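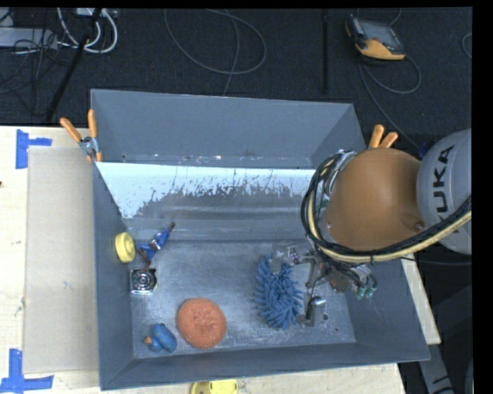
## Rindby bin-picking kit: your questions

**What do I get in the kit?**

The gripper, the mounting plate, the hose and cable set, and the Rindby software on a small PC. You bring the arm, the bin and a sturdy table. We run ours on a KUKA at the Plotthorpe workshop, and we love how it handles a mixed bin!

**Do I have to teach it every object?**

No, and that's the part I still get excited about. You can tip in a duster, a scrubber and a few toys and just press start. It looks for a good place to grab and goes from there. If you only ever pick one kind of part, you can load a model of it and the picks get a bit quicker.

**Does it matter what kind of bin I use?**

Open top, sloping sides if you can get them. Metal is fine, though shiny walls throw reflections, and you may want to turn down any lamp right above the bin. Clamp it to the table either way. A bin that creeps sideways will ruin your calibration (ask me how I know).

**How long does setup take?**

Plan on roughly 30 minutes for calibration once the arm is bolted down. Moving the bin afterward means doing the calibration again, so mark its corners on the table with tape.

**What does it struggle with?**

Thin, flat things lying tight against a wall. Clear plastic, too. The August update made clear items a lot better, but we still see missed grabs, and the software will try the same item 2 times before moving on to another.

**How much have you tested it?**

Our last long run was 3,000 attempts on mixed household items. The full log, misses included, is free to download. Please dig through it, we'd love to hear what you find!

**Can I try it before I buy?**

Yes! Thoroddsen in Resorham keeps a loan kit, and you can bring your own parts along. The kit itself is $1,939 without the arm, and returns are open for 30 days.

**Who answers support mail?**

Mostly me, Oddur Vestergaard. Send your log file with the first message if you can.

Last updated 27 October 2022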